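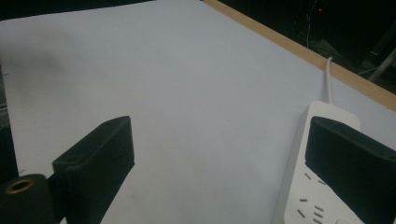

Dunmore Rails: Show Jumping Rounds from Lower-Level Horse Trials

Filed under: Eventing, Data & Results
3 min read
2 comments

Dunmore Rails is a table of show jumping rounds ridden at the Dunmore and Plorby horse trials. Each row is one horse and rider pair in one round. The current release holds 369 rounds over 40 numbered fences, spread across the courses listed in courses.csv. Last updated March 26, 2025.

Files

rounds.csv: one row per round.
courses.csv: one row per fence, with the course it belongs to.

The two files join on course_id. Both are UTF-8, comma separated, with a header row.

Columns in rounds.csv

round_id: text. Unique in the file. Do not parse it; the order of the characters has changed between releases.
course_id: text. Matches courses.csv.
division: text, as printed on the order of go. Split sections keep their letter.
pair_id: text. Stable across events for the same horse and rider. A rider with a second horse gets a second pair_id.
rails: fence numbers knocked down, separated by semicolons. Blank if none.
refusals: fence numbers, same format. A number repeated means a repeated refusal at that fence.
time_s: round time in whole seconds. Fractions are dropped.
time_pen: time penalties as posted.
status: C, E, R or W (completed, eliminated, retired, withdrew before the start).

Combinations are numbered as on the course plan, so 7A and 7B are separate fences in both files. A refusal at 7B is logged at 7B even when the pair jumped the whole combination again.

Columns in courses.csv

course_id, fence_no, type (vertical, oxer, triple bar), height_cm, spread_cm, turn_before (left, right, straight), distance_m to the next fence. Height is the height on the plan. Fences were not measured again after the course walk. Distance is blank for the last fence on each course.

How the data was collected

Rounds were written down on paper by a scribe at the in-gate and typed up the same evening. Elango Pinto compared the typed rows with the posted scores. Where the two disagreed on penalties, the posted score was kept. Where they disagreed on which rail fell, the scribe's sheet was kept, as posted scores give only a total.

Known problems

- Wheel measurements on the July Plorby course were taken on wet grass and run long. Treat distance_m as unreliable there.
- time_s is missing for 40 rounds at Dunmore. The timer failed and the judge used a stopwatch; time_pen is present for those rounds and time_s is not.
- Rubs that did not bring a rail down are not recorded.
- Withdrawn pairs have a row but no fence data. Filter on status before computing any rate.
- Dressage and cross-country results are not included, so placings cannot be rebuilt from these files.

Suitable uses

Fence-level rail rates, the effect of turn direction, and checks on the time allowed. The set is too small for rating single horses. Rider names were removed before release and should not be added back from public results.

Loading

The loader in Honditz reads both files without options. In other tools, force fence_no, rails and refusals to text, or 7A will be read as missing and single rails as integers.

Changes in this release

Added the second Plorby course. Fixed swapped turn_before values for Sindau Ring. Renamed faults to time_pen.

Contact

Corrections go to Sibusiso Kekana through the issue tracker. Include the round_id and a scan of the score sheet if there is one.

Tags: show jumping, horse trials, open data
Share 40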